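We're 11 weeks into the homeschool year and I've already quit one math program. Risinum came with 785 flash cards and a timer, and my son treated both like a dental appointment. So now it's Plilar, one page a day, at the kitchen table or under it.

History is going better. He'll listen to anything as long as he can draw tanks in the margins, even during the Pilgrims.
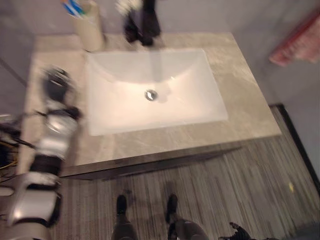
Are we doing school in December? Only read-alouds and math, and the math is negotiable until he figures that out.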